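Interior Finishes I
Week 9 notes: Ceilings
Olumide Adeyemi

Read these with chapter 6 of the course reader. The part on suspended grids will be on the December test. The part on plaster repair will not, but you need it for the site report.

1. What a ceiling has to do

In most rooms the ceiling hides the structure and whatever runs under it: ducts, pipes, cable trays, sprinkler lines. It also reflects light, soaks up or reflects sound, and in some buildings forms part of a fire-rated assembly. One product rarely does all of this well. A hard, smooth white ceiling is good for daylight and poor for speech. A soft mineral tile is good for speech and marks easily when someone has to lift it out.

Before choosing a finish, find out who will need to get above it and how often. In the Cundley office job we looked at in week 7, the valves were above a fixed plasterboard ceiling with two access panels, both in the wrong place. The contractor ended up cutting a third.

2. Direct-fixed ceilings

Boards or planks are fastened straight to the joists or to battens across the joists. You lose very little height. The finish follows the structure, so if the joists are out of level the ceiling will be too, unless the battens are packed out. Check with a long straightedge or a laser before any board goes up.

Board joints should be staggered. Edges that run across the joists need backing if the board maker asks for it. Screws go in from the center of the board outward and sit just below the paper without tearing it.

3. Suspended grids

Main runners hang from the slab on wire or rod. Cross tees clip between them, and the tiles drop in. The wall angle goes on first and sets the level for everything else.

Setting out: find the middle of the room in both directions and work outward so that the cut tiles at opposite walls are the same width. If the border comes out narrower than half a tile, shift the layout by half a tile and check again. Draw it on paper first. Light fittings and diffusers need to land on the grid, so get the services drawing before you fix the center line.

Common faults on student drawings last year:

Hangers tied to ductwork. They must go to the structure.
No extra support shown at heavy light fittings.
No gap for movement where the grid meets a partition that goes up to the slab.
Tile size given with no grid size.

4. Shaped tiles and wood finishes

Square and rectangular tiles are easy to set out because the joints run straight from wall to wall. Hexagons have no continuous straight joint in any direction. You pick one row direction, snap a center line along it, and measure every row from that line. Small errors add up fast, and by the far wall the points no longer meet. Dry-lay a few rows on the floor first.

Edge cuts on hexagons come in more than one shape and there are a lot of them. Allow more waste than you would for squares. In the Stesow exercise the room is small, and the waste is a large share of the order. Your takeoff should show how you got your number.

Wood moves across the grain as humidity changes. Store the pieces in the room before fixing, with the packs open. Leave a gap at the walls and cover it with a trim. A dark seam between pieces hides small differences in width. A tight butt joint shows all of them. Wood on a ceiling also raises the question of flame spread, so ask for the test report for the finished product, coating included. A report on the bare timber is no use to the inspector.

Dark finishes bring the ceiling down visually and cut the light reflected from above. Redo the lighting calculation if the client changes from white to brown late in the job. This happened at Bekport, and the extra fittings were ordered after the grid was in.

5. Plaster repair

Tap and listen for hollow areas before you decide on a patch. Mark them in pencil. Loose plaster comes off back to a sound edge, the lath is refixed, and the edge is dampened before the new coat. Hairline cracks can be raked out and filled. If a crack comes back in the same place, look for movement in the structure.

6. To hand in

A reflected ceiling plan for the Nwankwo meeting room, at the scale given in the handout, with one section at the wall. Show the center lines, the border widths, and the hanger points. Add a tile takeoff on a separate sheet. Put your name on both sheets. 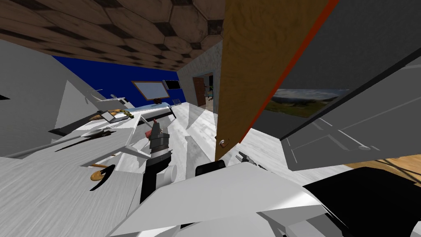
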